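Do you clear your own tray?
Vekdale Local Forum > Food and Drink

janaka_paul
Had a burger at Rusine at lunch and got a look from the next table for walking off without my tray. No bin in sight, no sign. Are we meant to clear up ourselves now? I paid roughly 43 quid for four of us and didn't realise I was on shift. Bottle and tray:

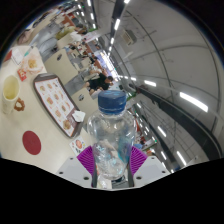
Ileana Bălan: Always clear. It takes 5 seconds and the next person gets a table without your lunch on it.

janaka_paul
Clear it to where, though? I'm not wandering about with a tray like a lost waiter.

nilmini_w
By the door, behind the plant. I agree it's well hidden — I went there for a year before I found it. I still don't think you should have to. Somebody is paid to wipe those tables and they may as well have something to wipe.

dinesh.mondal
Nilmini, that is what people say about litter. My rule is stack it all on the tray, bottles upright, napkins under something heavy. Then whoever takes it makes one trip.

fathima_h
Dinesh has never eaten with other people. By the end it's wrappers, boxes and a receipt all over the place, and one tray to put them on. 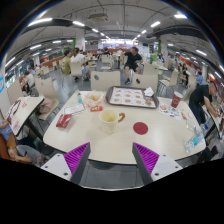 Tray at the back, mug at the front, everything else wherever it fancied.

dinesh.mondal
The mug stays on the table, surely. Mugs get washed.

Ileana Bălan
Mug goes on the tray. I will not be moved on this.

janaka_paul
I asked about a bin. Will look behind the plant.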